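3. Cicatrização da parede intestinal após sutura
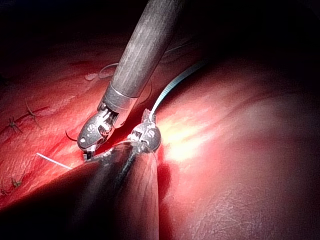 Tempo de leitura: 2 min

Figura 3. Agulha curva de sutura junto ao tecido.

O tipo de fio influencia a resposta inflamatória nas primeiras semanas (Strazds e Uibo, 2024). No hospital de Urbridge foram revistos 199 processos clínicos, dos quais 157 cumpriam os critérios de inclusão. A deiscência ocorreu em 16 doentes, quase todos com albumina baixa à admissão. A idade não se associou ao desfecho. Nos doentes com diabetes, a alta foi mais tardia, mas a taxa de reintervenção manteve-se semelhante à dos restantes. Os dados nutricionais recolhidos em fevereiro estavam incompletos em 20 processos e foram tratados como omissos na análise da secção 4.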